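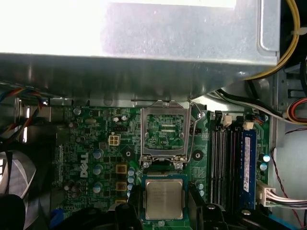

The Kilum student robotics club has entered its desktop computer service cell in the Lightfoot Challenge, which opens in August. Teams are scored on processor and memory handling with a two-finger gripper. The club practices on a Dell motherboard, where the socket's metal frame stands open above the board and leaves the fingers a limited approach. Position tolerance at the socket is the main item in the test plan.

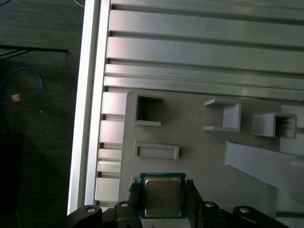
The entry covers 12 handling tasks, logged separately by the students. The log held 516 runs at the end of the winter term.
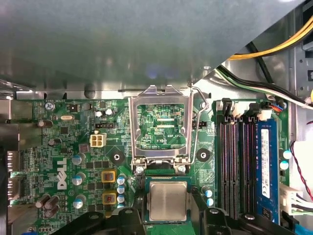
Control software is written in the Utance course module. Gripper force and approach height are set per task and may not be changed during a scored run.

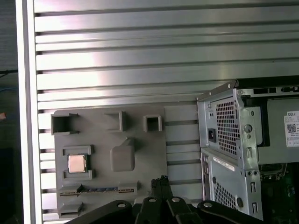 Dela Appiah said the rules reward repeatability over speed, and that the team would "keep the slow approach until the numbers support a faster one."

Entry documents are available from the club on request.

Jakis > Press > Student Projects
April 6, 2024 | By Kilum Press Desk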